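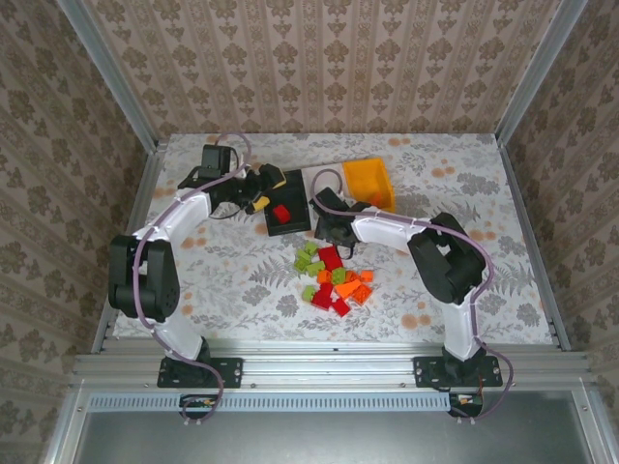

flesum wrote:
Two arms on one pile is asking for collisions. Our club lost marks at Wultlow for it. I'd park one and sort with the other.

brilemlow_b wrote:
The brief for the April round says both arms must work. We have 20 blocks in the kit and 3000 ms per pick — slow, but the planner copes. 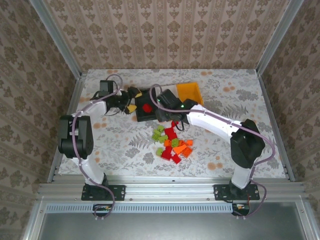
Both grippers at the tray, blocks still in the middle of the table.

flesum wrote:
My objection exactly. Both wrists at the same tray. Lock the tray so only one arm can enter at a time.

tray_lock wrote:
Disagree. A lock halves your throughput. Split the cloth down the middle and give each arm its own side.

brilemlow_b wrote:
The tray straddles any split we draw. Trying the lock first, with a timeout of 2 s. Will post the logs.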